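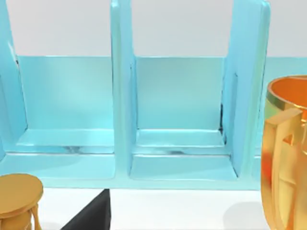
Home | Notebook | Stock list | Older entries

30 Jun 2024
Shazia Sethi

Third go at the Pereyra glue. The first two are in the May pages, under a heading I have since crossed out.

Wheat paste this time, cooked in the small pan and pushed through the tea strainer twice. It still had lumps. I have come to think the lumps are a property of the pan. Thinned it with a spoonful of PVA, which the Woltosbridge people consider cheating, but the Woltosbridge people have a heated studio and somebody to wash their brushes.

Bound five test blocks, 23 leaves each, Ciruno cream text, grain running the right way on four of them. The fifth I folded while on the phone with the paper supplier about the wrong grain direction. Kept it as a reference. It already opens like a bear trap.

Pressing: under the Prarker overnight, waxed paper between. The press handle slips on the last quarter turn, so whoever uses it next should go past the mark and come back. I wrote this on masking tape and stuck it to the handle in May, and the tape is now on the bottom of my shoe.

Spines: muslin on two, kozo tissue on three. The kozo went on nicely and then moved when I looked away. Muslin stayed put and looks like a bandage. Trimmed the overhang to 5 mm and rounded the backs with the light hammer. Block two took the round well. Block four took it on one side.

Order for the reunion books is 27 copies, which at the present rate means I finish in time for the next reunion. Need 400 sheets cut down from the big stock before anything else, and a new blade, as the old one has started chewing the last few sheets of every pile.

To do:
- blade
- ask if they'd accept a softcover
- more waxed paper, the wide roll
- find out what happened to the good bone folder (I have a theory and it involves putty)

Leaving all five under weight until Tuesday. No peeking, including me.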